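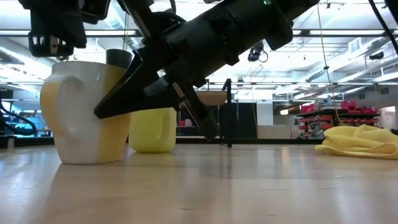

*The white and yellow mug*

Hi all,

Sorry for the slow answer, I have been meaning to sit down to this since Ebise's message came through and the week got away from me. I've left her questions in below so those on the digest can follow along.

> On 05/09/2018, Ebise Kahsay wrote:
>
> Hello everyone. I've moved into a place in Honindale with a yard that faces north and gets hammered by the sun all afternoon. I'd love to grow my own herbs for tea, mostly lemon verbena and mint, and maybe chamomile. Can they all go in one bed? And how do you dry them without everything going grey and tasting like hay? My mum used to just hang bunches in the kitchen but her kitchen was a lot drier than mine.

Welcome to Honindale, Ebise! You'll be glad of that north wall come winter. Lemon verbena will adore it. Mine is against the bricks on the Darkier Road side and it's taller than I am now, though it drops every leaf in June and looks stone dead. Please don't pull it out! I did exactly that with my first one and Stanisława still brings it up.

Mint, no, not in the bed. Put it in the biggest pot you can lift and stand the pot on pavers, otherwise it'll be through the fence and into next door's lawn by the second summer. It'll want some shade after lunch too, so tuck it behind the verbena if you can. Chamomile is happy enough in the bed as long as you keep the water up while it's little. I sow mine straight onto raked soil and hardly cover it.

Now, drying. Hanging bunches never worked for me either, we get too much damp off the creek. I strip the leaves and lay them in a single layer on old flyscreens in the spare room with the door open and the blind down. Verbena takes 5 days in decent weather, mint a bit longer. They're ready when a leaf snaps and doesn't bend. Keep the leaves whole in the jar and crush them when you make the tea, you lose so much of the smell otherwise. Chamomile heads I leave for two weeks, they fool you by feeling papery on the outside.

Fasil, you asked last time how I make mine: a small handful of dried verbena to a pot, water just off the boil, lid on, and leave it alone for as long as it takes to hang out a load of washing.

I've got two rooted verbena cuttings on the back step if you'd like one, Ebise, and Zewditu has more mint than any street needs. The other cutting is spoken for (Fasil, come and get it, it's getting leggy).

Warmly,
Ayana Tilahun

P.S. Does anyone still have my good secateurs? Red handles, bit of tape on one side.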